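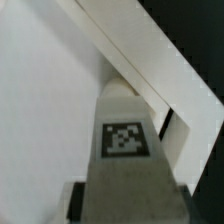

The Robot Club Is Fine. The Trophy Is the Problem.

Brorville, 13/03/2025

Our high school has a robot club, and in May it will send a team to the Prerkel Challenge. The district newsletter calls this "preparing students for the jobs of tomorrow." I have a kid in the club. I have sat through two open houses and one fundraiser dinner, and I'd like to know which jobs, and how anyone can tell.

The task this year is sorting. Blocks and cups go in and out of a tray, and the arm has to know where each one is. It knows because of the printed markers, those square black-and-white patterns that look like a crossword someone gave up on. A camera reads a marker and works out where the thing wearing it must be. Clever, sure. My question at the open house was what happens when you take the markers away. The answer was that the rules allow markers.

I heard that answer a lot. Why small blocks? The rules. Why does a run get scored on time and not on whether the team can explain a failed grab? The rules again. Fourteen students are learning to satisfy a document written by Gromer, the company that runs the contest and also sells the practice kit for $900. I don't think anything shady is going on. I do think a company that sells the kit will tend to write rules that the kit is good at.

Supporters tell me the real lessons are patience and teamwork. Maybe so. You can get those from marching band, and the band has to beg for its bus money. If we're going to pay for robots, I want the kids to learn something about robots, and that includes how easily they get fooled.

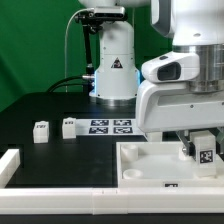
So I asked to see the practice log. Of the last 61 attempts, the log gives a cause for failure in hardly any. Mostly it says "reset" or "try again." A student told me they skip the notes when the contest gets close — there isn't time. I believe it. Writing down why a cup got missed earns zero points at Prerkel.

The one bright spot was a side project the students named Bhutto, for reasons I never got out of them. The idea was to move a marker slightly off where it belonged and see how far the arm would trust it before it missed. That's a real question with a real answer, and it would have made a better science fair entry than most. It was shelved in the fall to free up practice hours.

I'm not asking the school board to kill the club. Skip the contest for one year. Bring back Bhutto, make the log count for a grade, and invite parents to an evening where the students show us what the arm can't do. I would buy a ticket to that, and I'd bring my own coffee cup, with no sticker on it.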